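Home Catalog Classroom Trays Orders Contact

Gresham Activity Tray, Red-Orange

Item 197. Supplied by Cevow to schools, clinics and early learning centers.

The Gresham tray is a plastic work surface for sorting, matching and table play. It has a raised rim on its sides and a textured interior patterned with a fine grid of small raised squares. The rim is molded in a slightly deeper red than the interior, so that the edge of the work area is easy for a child to find.

The tray is intended for small objects handled a few at a time. Balls, curved play pieces and large push buttons are all suitable. Staff are advised to introduce no more than three objects in a first session and to add others as the child becomes familiar with the activity.
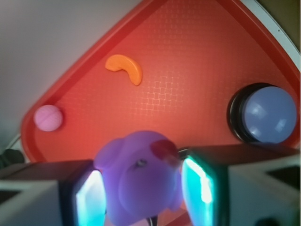 Trays may be washed by hand in warm water with mild soap. Abrasive pads will dull the surface and should be avoided. Trays should be fully dry before they are stacked, and stacks should not exceed 20.

Trays are sold singly or in cartons of 23. Play pieces are ordered separately. Institutions requesting a carton before the start of term should submit their order by the end of March. Inquiries concerning bulk supply may be directed to Mavis Oyelaran, Institutional Sales.

3 comments | 20 shares

Related items
Ovard Stacking Rack
Thân Play Piece Set
Gresham Activity Tray, Large
Ovard Table Mat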